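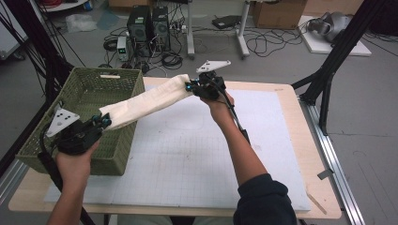
Can I count the hours from my January workshop towards the supervisor certificate?
Only the taught ones, and only if your attendance sheet was signed on both mornings.

February 11, 2018
Posted to the list by the Hollcombe course desk
Print this message | E-mail this message

Hello all,

I've put the short version at the top as four of you wrote to me separately with the same thing. The longer version is below, under the message that started it off.

> I did the two days at Fultau in January and was told it would go
> towards the supervisor certificate. Now the Prins form wants
> "guided hours" and "own practice" in separate boxes, and I've no
> idea which is which. Do I need to do it all again? I've already
> paid the 665 for the spring block and I'd rather not pay twice!

No, you don't need to do it all again, so please don't panic. Guided hours means a tutor was in the room and teaching. Own practice is everything you did by yourself afterwards, including the reading log (yes, even if you wrote it up on the train, which is how I did mine). Lunch doesn't count, sadly, and neither does the welcome talk on the first morning.

If you came to both days at Fultau you've got guided hours in the bag, and those go in box 2. Leave the own practice box blank until you've finished the log. The log needs 800 words per unit — I know the old handbook gives a different length, but Arkitham changed it and the old copies are still floating about. Go by the sheet in your joining pack.

On money, the 665 covers the spring block and your first assessment. A second go at the assessment is extra, so do have a chat with your tutor before you book it if you're feeling wobbly.

One more thing while I'm here. The spring group is up to 23 and the room at Hollcombe is on the small side, so if you're thinking of swapping to the evening group, let me know soon and I'll see what I can do. Replies to me please, and leave the whole list out of it unless it's something everyone needs!

Course desk, Hollcombe

2 replies | Share (0)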